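**April 2023, Friday, workshop notebook**

Starch paste trials for the Bolville ledgers. I continue from Hjørdis's pages, so please read hers first if the batch letters are not clear.

The paste from Tuesday was too thick when I opened the jar. I passed it through the horsehair sieve two times and thinned it with deionized water until it fell from the brush slowly, like cream. Batch A is wheat starch only. Batch B is wheat starch with a little methyl cellulose, the way they do it at Skodby. I wrote the letters on the lids with pencil, not with ink, because ink came off last time and we lost a whole comparison.
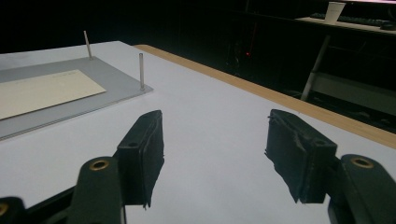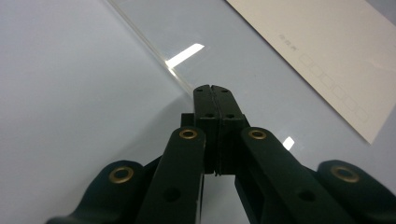 Paper for the test strips: the medium kozo from Gittins, torn along a water line so the edges have long fibers. I also cut a few strips with the knife, to see again how much worse a hard edge behaves on this ledger paper. It is worse. The cut strip makes a ridge that I can feel with my fingernail, and when the page bends it bends exactly there.

Batch A after drying under felt and weight: good hold, small cockling in the corner where I used too much paste. That is my fault and says nothing about the paste. Batch B: flatter, dries slower, and I had more time to move the strip. But when I pulled the end gently, it lifted more easily than A. For the tears in the gutter I would not trust it. For the thin losses at the fore edge it could be very nice.

Question for Hjørdis Eide: did you age your B samples before you tested them, or test them fresh? In your notes it is written only "after rest," and I do not know if this means one night or longer.

The iron gall ink on the early pages is still what worries me most. I put a bathophenanthroline strip on two places, the heading and one column of sums. The heading turned pink very quickly. The sums stayed almost without color, so maybe a different ink, or a different clerk who mixed it weaker. Until we know more, no wet paste close to the headings. I will make remoistenable tissue with gelatin for these, and apply it with as little water as I can.

The Flaltell blotters are finished except for the opened pack. They are softer than the old ones and leave no pattern on the tissue. Please somebody order before the large volumes arrive in June. The old type is still on the low shelf, good enough for humidifying but not for pressing repairs.

To do:

- make gelatin tissue, label with date and percent
- repeat A with thinner paste, same weight, same felt
- leave B under weight over the weekend, do not open
- test ink on the last section before any repair
- wash the sieve properly (starch was dried in the corner when I took it)

Spine linings I did not start. The leather on the second volume is powdering and it needs consolidating first, so I wrapped it in polyester and put it back in its box.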